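The Little Shelf Project, Part 2: Shapes and Saucers

Saturday, March 31, 2018

Hello again! If you're new, this is the page where I put up pictures of the small stuff I'm collecting for the long white shelf in the hallway (the one that took me most of February to paint).

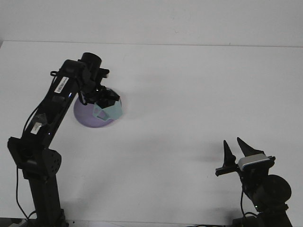

Yatziri Esquivel wrote in after part 1 to say that pastels on white always end up looking like a baby shower, and that I should have gone for mustard and navy while I still had the receipts. Well, I've heard you, Yatziri, and I'm sticking with it! I did try a mustard bowl last month. It sat in the hallway for a week and every time I walked by I thought somebody had left their lunch out.

Mint and lavender it is, then. The faceted piece is the mint one, and the flat purple round is what I want it to live on. I like a pale green best when there's something a bit cooler under it – on bare white it gets washed out, and I'd been moving it from room to room for days before I thought of the purple.

The facets are the whole point for me. A smooth ball in that color would be a ball. With flat faces you get a light side and a dark side, and the darker face at the lower left is doing most of the work. I'm planning on turning the piece every so often once it's on the shelf, just to see which side I like in the morning.

A few notes for people who asked:

The shape. I fell for this kind of thing at Rosero, the gift shop by the old post office, where they had a whole window of them in cement gray. Too heavy for my taste, and much too serious for a hallway where we kick our boots off. Pale colors or nothing.

The round. Anything flat will do, a coaster or a saucer or the lid off something. Go wider than your object so there's a rim of color showing, and try it a little off center before you decide. I nearly always end up with the object over to one side. Heike Thiele, if you're reading, yes, I know you'd put it dead in the middle!

The white. Two coats of Biswas eggshell on the shelf, and then a third coat on the left end after I leaned a ladder on it. I'd go flat next time. Eggshell picks up every fingerprint and the hallway has no shortage of fingers.

Spacing. The shelf is 1,350 millimeters long, and I'm giving each little group 200 to itself with plain white in between. My first try had everything shoved up together and it looked like a yard sale. I took half of it down again the same night.

Still on my list: something tall for the right end (I keep going back to look at a skinny bottle on the Jusance site, but the shipping is more than the bottle), a peach or coral piece if I can find one that isn't shiny, and some of that Runent putty to keep things from walking off the edge whenever the front door slams.

Part 3 will be the bookends, as soon as I've finished sanding them. The first one is done and the second one is still in the garage under a towel.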